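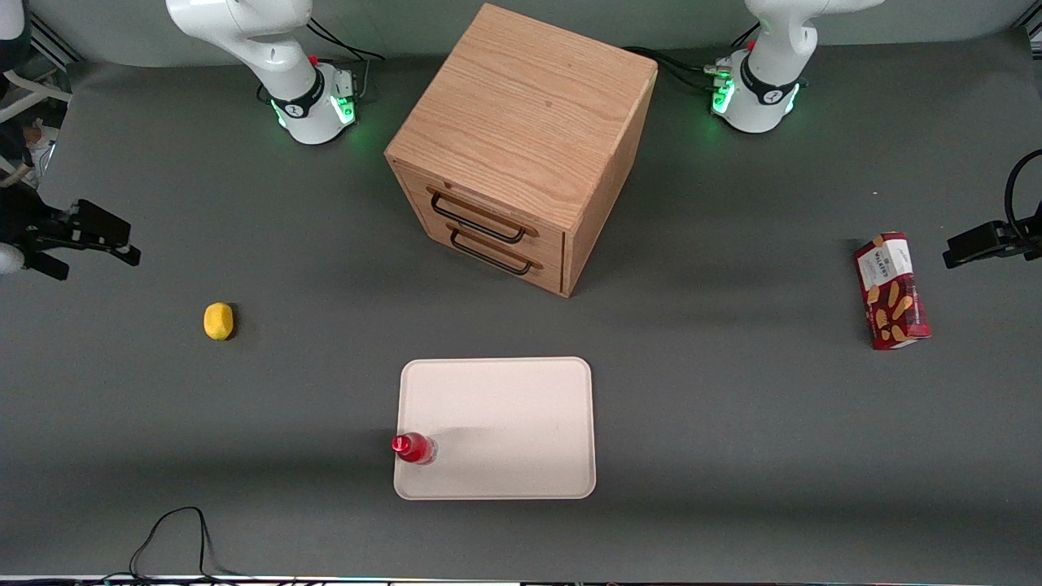

4.2 The tray as a halfway place

I went into the diaries expecting drawers to be the big story. We had asked people in nine households to write down every small item they put away, where it went, and where it had been sitting before that, and I was sure the interesting part would be the "where it went" column. By the time I had read all 1445 entries I had changed my mind. The column I kept going back to was the middle one, which we had added pretty late (after the March pilot in Agudelo) and which I almost left off the form to save space. It asked whether the item had stopped anywhere along the way.

It had, a lot. Seven of the nine households had a tray, a shallow dish or a folded towel where things landed before anyone decided about them. Keys went there, and lip balm, batteries, the spare button that comes with a coat. People had all kinds of names for it. In the Seson apartment it was "the airport," and I have been calling my own hall tray that ever since.

For the sorting task I wanted a setup that kept this middle stop in play, so I left it as plain as I could: a light oak cabinet with two drawers, a tray with a raised rim in front of it, and a few everyday things. A lemon is a nice item for this. It has no business in a drawer, at least not in any home I visited, but it also looks a little lost on a bare tabletop, and people said so. The small bottle is harder. Full, it belongs in the fridge. Empty, it belongs in the recycling. Lying on its side on a tray, it could be either, and the diary writers split along just that line when they explained their choices.

The rim matters more than I had guessed. Several people in the Garnorow homes told me they would put a round item on a tray "so it stays put," even when the tray was farther away than the shelf they normally used. A bottle on its side is a good case. On a flat surface you think about it rolling, and you either stand it up or move it back from the edge. Inside a rim you can just lay it down and go do something else. In the coding I gave these entries their own label, PARK, separate from STORE - an item is parked when the writer says they mean to come back for it.

Figure 2. Red Coca-Cola bottle lying on its side on the tray.
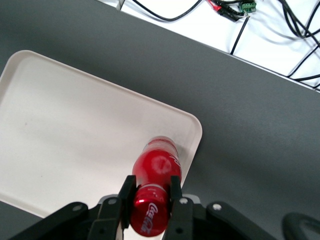
Duván Echeverri, reading a draft of this section, objected that PARK gives people too much credit. His view was that meaning to come back is what everyone writes down afterward, and that most trays are simply slow drawers: things go in, they get covered by other things, and in the end somebody empties the lot. He would have folded PARK into STORE and added a note on how long the item stayed.

I see his point, and I did go back through the entries with it in mind. The trouble is that the form never asked for a leaving time, so I can't say how long anything sat there. What I do have is the writers' own wording, and they use it pretty consistently. They say "put away" for drawers and "put down" for trays, often in the same entry. I kept the two labels for that reason, and the follow-up form for the Triltetti homes now has a box for when the item moved on.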